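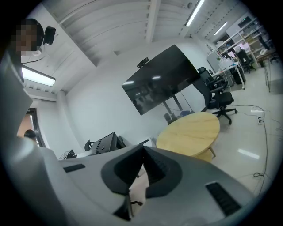 How long should a wedding toast be?

Aim for three to four minutes when you read it out loud at a comfortable pace, which comes to one typed page with a little room left at the bottom. If the couple has given you a time limit, go with theirs, and come in a bit under it.

Speeches and Toasts > Family > Writing a Toast for Your Sister or Brother

How to Write a Wedding Toast for Your Sister or Brother

By Lizelle Makhubela

9 min read

When my sister Annie asked me to speak at her wedding, I said yes before she had finished the sentence, and then I went home and didn't write a word for weeks. I had shared a bedroom with her for 18 years! I figured it would pour out of me. When I did sit down, one evening in May with a pot of tea and a brand-new notebook, what poured out was 952 words about a camping trip, a hamster, our grandmother's kitchen and a fight over a green sweater, and the groom didn't come into it until the second-to-last line.

I have given three more toasts since then (two brothers and a cousin who is as good as a brother) and helped a number of friends with theirs, and I've settled into a way of doing it that I'd like to pass along. It takes two or three evenings, spread out. Please don't try to do it all in the hotel the night before, though I know somebody reading this is in that hotel right now, and if you are, skip down to the part called "If you only have tonight."

Start with a messy list

Get some paper and set a kitchen timer for fifteen minutes. Write down every memory of your sister or brother that floats up, just a few words for each. "Lost shoe at the lake." "Taught me to drive, badly." "Called me every night the week I moved." Don't stop to decide if a thing is funny or suitable, and don't write any sentences yet. You are only emptying out the drawer.

When the timer goes, turn the page and do the same for the person they're marrying. It will probably be a shorter list, and that's all right, you haven't known them as long. Write down the first time you met. Write down anything your sister or brother said about them early on, especially on the phone, especially if they were trying to sound casual. Annie once called to tell me about a museum she'd been to, and talked for half an hour, and mentioned one painting. The rest was about who she'd gone with. I used that, and it got the warmest laugh of the whole toast.

If your second list is truly bare, call a friend of theirs, or call your new in-law's mother. Mothers are a gold mine. Ask what they were like at eight years old and then get comfortable.

Choose one story

Put the lists away for a day if you can. When you come back, read them through and mark the memories that show what your sister or brother is like to be loved by. I know that's a funny way to put it. What I mean is that a story about her winning the spelling bee tells people she can spell, while a story about her sitting up all night with a sick hamster tells people what sort of wife she's going to make.

Pick one. You may have a second, very short one in your pocket, but the toast hangs on the first. This was the hardest part for me, and I cried a little over the green sweater, which was a very good story and simply had to go. I told it to Annie a month later over lunch at the Annamalai and she laughed so hard she had to put her fork down, so it wasn't wasted.

Some things to leave on the list and off the page:

- Anybody your sister or brother used to date
- Money, including who paid for what
- Anything they told you in confidence, even long ago
- Jokes that need a person to have been there
- The time they were sick on the bus (I'm sorry, I know)

If you aren't sure about a story, ask the couple. You don't have to give the whole thing away. "Can I mention the canoe?" is enough, and the look on their face will tell you.

Write it the way you talk

I tell everybody to say the story out loud first, into the phone or to the dog, and only then write it down. We all get so stiff with a pen in our hands! A woman who has never in her life said "it is with great pleasure" will write it at the top of the page as if somebody were making her.

Here's the order I use, and you can bend it as you like.

1. Say who you are. One sentence. There may be 200 people in that room and half of them came in with the other family.
2. Tell your story. Start as close to the good part as you can. "When Annie was nine, she decided our hamster was lonely" gets us there a good deal faster than where you lived and what year it was and what the weather was doing.
3. Bring in the new husband or wife. Tell us when you first noticed a change, or what you saw between the two of them that made you glad.
4. Speak to both of them. Turn and look at them for this, and say one true, plain thing. "I've never seen you so easy in your own skin" is the one I said to my brother.
5. Ask everyone to raise a glass, and give them the words to say back. "To Annie and Paul" is perfect. People get nervous when they don't know what they're supposed to repeat, and you end up with a sort of murmur.

My finished toast for Annie used 201 words for the story itself, and I'd have sworn when I started that it couldn't be told in under a thousand.

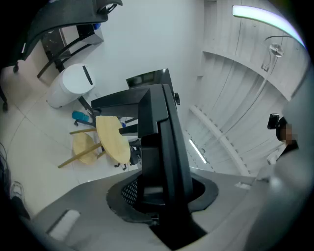
A round light-wood table with a small matching stool.

Read it aloud, and then read it aloud again

Stand up to practice. Your breath is different when you're sitting, and you'll be standing on the day. Time yourself, then add half a minute for laughing and for the moment when you have to stop and look at the ceiling.

Wherever you stumble, change the words. Don't practice your way around a bad sentence, just swap it for one your mouth likes better. I had "inseparable sisters" in mine for ages and could not say it once without sounding like a leaky tire, and "always together" did the job fine.

Then read it to one person who knows the couple and one who doesn't. The first will catch you if you've got a fact wrong (my aunt saved me from putting the lake in the wrong state). The second will tell you where they got lost, and you should believe them.

Make yourself a proper copy

Print it large, bigger than you think you need, with a blank line between every paragraph. I like index cards with a number in the corner of each. My older brother reads from his phone and does well enough, but if you go that way, please turn off your messages and set the screen so it won't go dark in the middle. Give a second copy to somebody calm.

On the day

Eat something. Have your drink after. Find out who is introducing you and whether you'll have a microphone, and if you will, ask to try it while the room is still empty. At the Okel, the old dance hall in Lonatville where my cousin got married, the microphone was on a stand set for a very tall man, and I was so thankful to have met it at four in the afternoon instead of at eight in the evening.

When you stand up, wait. Count to three in your head and let the chairs finish scraping. Talk slower than feels natural. If you cry, stop and breathe, take a sip of water, and pick up where you were. Everyone in that room is on your side, and half of them are crying too.

If you only have tonight

All right, hotel person. Take fifteen minutes for the list, and put the new husband or wife on the same page. Choose the first story that made you smile. Tell it out loud in the bathroom, write down what you said, and put a hello on the front and a "please raise your glasses" on the end. Read it through twice standing up. Copy it out neatly on the hotel stationery and go to bed.

A few things people write to ask me

Can I use a quotation or a poem? You can, if it's short and the couple would know it. Four lines is plenty.

What if my sister and I aren't close? Then tell a small story, a kind one, and keep it to two minutes. You can wish somebody well with your whole heart without pretending to be best friends.

Do I have to be funny? No, dear. If your family is funny then some of it will get in anyway.

Should I mention someone who has died? Ask the couple first. If they'd like it, one sentence with the person's name in it, fairly early on, so there's time for the room to come back up before the glasses are raised.

Questions about your own toast? Use the contact page | © Ridolex Speeches and Toasts | Back to top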